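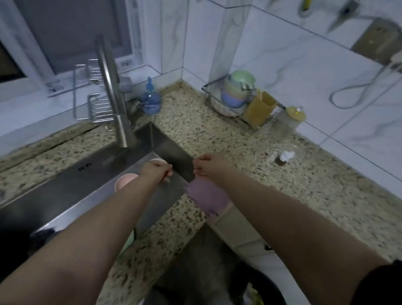

I used to let dishes pile up until I couldn't fit a glass under the tap, and then I'd spend a whole evening grumbling my way through them. These days I do a small load by hand every night and it takes me less time than a couple of songs. The trick (if you can call it that) is getting set up before you touch the water. I want the wire rack behind the faucet cleared off first, every single shelf of it, so each pink bowl can go straight from my hand to a spot where it'll drain. My pump bottle of soap lives at the back of the counter and it never moves!

Okay, so first scrape everything. I mean really scrape, with a rubber spatula, into the trash. My neighbor Halyna Dmytriv taught me to wipe greasy plates with a used napkin too, and it saves so much soap.

Next, run the water as hot as your hands can stand and put one pump of soap on the sponge. One! I used to do four or five and then rinse forever.

Wash in this order:

Glasses and cups
Spoons and forks
Bowls, small ones first
Plates
Anything oily, like the salad bowl or the frying pan

For bowls, I hold the rim with one hand and go around the inside in circles, then flip it and do the bottom. Don't skip the little ring it stands on – that's where old oatmeal hides. Plastic bowls hang on to grease more than ceramic ones, so run a thumb across the inside after rinsing. If it squeaks, you're good. If it slides, back to the sponge.

Rinse with the bowl tipped so the water runs off one side and doesn't shoot up at your shirt. I still get this wrong about once a week.

On the rack, tilt everything a bit and leave a finger's width between pieces. If you nest them they'll still be wet at breakfast, and they get that musty smell.

Last thing, wring out the sponge, stand it on its edge, and wipe down the sink. On granite I dry the strip along the rim with an old towel, or our hard water leaves chalky spots by morning.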